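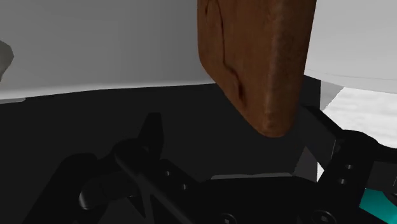 Cracks in oak posts – fill them or leave them alone?

Posted in Timber and Framing

plastmont_pete
We bought a house in Plastmont last spring with a covered porch held up by four oak posts. The previous owner put them in green. Over the summer they opened up on the south side, and the worst one now has a split I can get a nickel into. It runs from near the top to waist height. My brother-in-law says to pump it full of epoxy before winter. The guy at the lumber counter said to leave it. Which is it? The posts are 8x8 and the roof is metal, if that matters.

Dasstead
Leave it. That's a drying check. Every boxed heart post gets them, and an 8x8 that went in green will keep moving for years. If you fill it with something hard now, the wood shrinks away from the filler on one side and you get a gap that holds water, plus a stripe of plastic you have to look at.

millrat23
Agree with Dasstead. I framed houses for 18 years and never filled a check in a post. People panic because it looks like the thing is splitting in two. A check goes in toward the heart and stops. If you can see daylight out the other side, call somebody.

furnden_joan
I'm going to disagree a little. Mine faced the weather and I left the checks open on advice from a forum like this one. Water ran down into the base, sat on the metal shoe, and the bottom of one post went soft. I ended up paying to have it replaced. So "leave it" depends on where the crack is and what rain does when it hits it.

Dasstead
Sounds like the shoe had no drain hole. That's a base problem. A check that's under a roof and stops at waist height isn't sending water anywhere.

furnden_joan
The shoe had a drain hole. It was packed with dirt. My point is that people are told to ignore cracks and then they never look at the post again.

plastmont_pete
The south side does get wet in a hard storm. The roof overhang is short there. Base looks dry and I can't push a screwdriver into it.

Arif Miah
Then you're in decent shape. A few things to check before you decide.

Look at where the crack runs compared to the bolts. A check in the middle of the face means very little. One that runs through a knee brace connection is worth having someone look at.

Look at the grain. If the crack follows the grain and the grain is close to vertical, fine. If it wanders off toward an edge, the post has slope of grain and a piece can eventually come off the corner. I had one do that on a barn job in Espinoza – took a wedge off the bottom you could have used as a doorstop.

If you want to keep rain out, brush a penetrating oil into the crack in dry weather. It won't close it up, but it won't trap anything either.

millrat23
Slope of grain is a good point. I'd still bet on plain checking here.

oldhouse30
What about wax? We used an end sealer on the tops of ours before the beams went on and they checked a lot less.

Arif Miah
End sealer is good on fresh cut ends. Too late for his, the tops are covered and they've already done most of their drying.

brushcreek
I did fill mine, with the flexible stuff made for log homes, and it's been fine. Color match is bad though. You can spot it from the driveway.

Dasstead
Flexible sealant is a different animal from epoxy. I still wouldn't, but it won't hurt him.

plastmont_pete
Went out with a flashlight and a level. The crack is straight, follows the grain, and misses the brace bolts by a good hand's width. It stops well short of the back face. I'm going to clean out the shoes, oil the south side, and put a pencil mark at the bottom end of the crack so I can tell if it grows.

furnden_joan
Pencil mark is smart. Write the month next to it. I'd check again in November after the heat has been on a while if any of the posts are near the wall.

millrat23
Porch posts don't care if your heat is on.

furnden_joan
One of mine was half inside a mudroom, so it did.

plastmont_pete
Mine are all outside. I'll still look at them in November.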